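About Riltel

Riltel teaches surgical robots to sew. Strictly speaking, a person at a console does the sewing and the robot takes notes, in the form of every wrist angle and jaw position along the way. We've been at it since the Finow project, when our whole office was a desk and a kettle.

Suturing, one demonstration at a time: 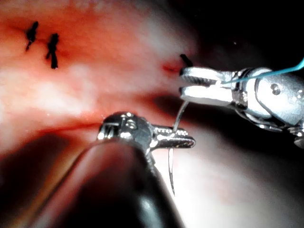
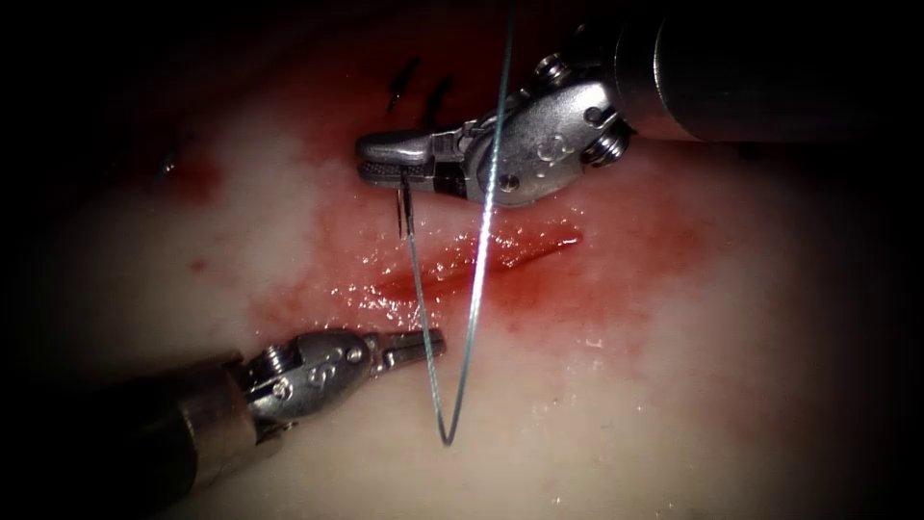
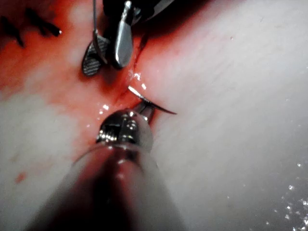
Looks like my nan's darning, only with more paperwork, wrote Dagdag on our feedback page, and do you keep the bad stitches or bin them?

We keep them. Our library, Ristero, holds 1,028 recorded demonstrations, and 241 of those are labelled as fumbles: dropped needles, tangled thread, one long pause we believe was a sneeze. A robot that has only been shown good behaviour has no idea what to do when the needle slips, much like the rest of us.

New operators practise for 80 hours before anything they do is saved. Most arrive confident. The console cures that before morning tea.

A recording session lasts 20 minutes, then you get up and look at something far away. The coffee is free and the chairs are better than they look in the brochure. If you'd like to come and work with us, or you have a robot that needs lessons, use the contact form. We read it most mornings.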